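Work Diary, Sorting Cell Practice Rules
Cloltville laboratory, June 5, 2018

The morning was given to the second reading of the draft practice rules for the sorting cell. Jolanta Wieczorek had returned her marked copy overnight, with most of her remarks on Section 3 (approach to the table) and a smaller number on Section 5 (records). I have accepted nearly all of them. The draft now stands at 23 rules. The version we inherited from Brikovar had more, but many of those repeated one another in slightly different words, and two gave opposite directions on who may clear a stop.

The rule that took the longest was 3.4, on hands at the table. The old text read "Personnel shall keep clear of the arm at all times." It cannot be followed. Objects have to be set out, bins have to be emptied, and a person is often needed at the far side of the table during a session. A rule that is broken every hour teaches people to disregard the ones beside it. The new text separates three states of the arm: stopped, held, and running. With the arm stopped, any trained person may reach across the table. With the arm held, only the person named on the session sheet may do so, and only after saying so aloud and hearing the operator answer. With the arm running, a person may stand at the far edge but may not reach toward the items or the bins. Jolanta asked whether a hand resting on the edge counts as reaching. We agreed that it does not, provided the speed is set to the lower limit, and that the rule should say this plainly. The lower limit has been written in as 146 millimeters per second at the gripper.

Section 4, on bins and signs, was settled before noon. Each bin is to carry a sign with one word in plain black letters, placed where both the operator and the person across the table can read it. The sign names the material and nothing else. Codes, colors and arrows were proposed in the Brikovar text and have been removed. A bin without a sign in place is treated as closed, and no object may be released into it. I have added that signs are checked at the start of each session and again after any bin is emptied, as they are easily knocked loose when the fabric is folded back.

There was some disagreement over glass. Jelle Aerts holds that glass should be excluded from shared sessions altogether. His concern is a fair one - a dropped bottle is a hazard to everyone near the table, including those who have no part in the work. I have not gone so far. The draft permits whole glass bottles with no cracks or chips, inspected by hand before they are set out, and forbids broken glass in every case. It also requires the bins to be placed so that a bottle need not be lowered onto another bottle with any force. Jelle has asked that his objection be recorded, and I record it here.

Crushed plastic bottles are covered by a short rule of their own. The gripper closes on them at odd angles and a grasp may slip. An operator is allowed two attempts, after which the item is to be moved by hand with the arm stopped. The purpose is to prevent a long series of attempts made with growing impatience. In the Plukska trial log, which lists 574 grasps, the entries marked "operator override" come mostly after a third or fourth try at the same object. I do not claim that this proves the rule correct, but it was enough to persuade the three of us.

The finger pads are to be looked at before each session and replaced at 700 cycles or at the first visible tear, whichever comes earlier. The figure was set by the Zoubi group for their own cell and we have adopted it without change until we have records of our own.

In the afternoon I read the draft aloud at the cell while the work went on, which I would recommend to anyone writing rules of this kind. Three sentences that had seemed clear at a desk could not be understood the first time by someone standing up. They have been shortened. I also noted that the draft has nothing on people who are working at other stations in the same room. A paragraph is needed on marked walkways and on how a session is announced. I have left a blank heading at 2.6 for it.

Still open: the wording of 2.6, the form of the session sheet, and whether a card left beside a bin should be treated as a sign. Jolanta will take the last of these. 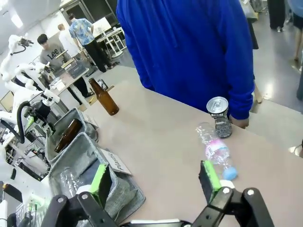 Jelle Aerts: I have read the entry and thank you for recording my objection. I would ask for one change to 3.4. The person across the table should have a stop button within reach whenever the arm is held or running, and the rule should name that button. A spoken answer from the operator is good practice, but it should not be the only protection. If this is accepted, I am willing to look again at my position on glass.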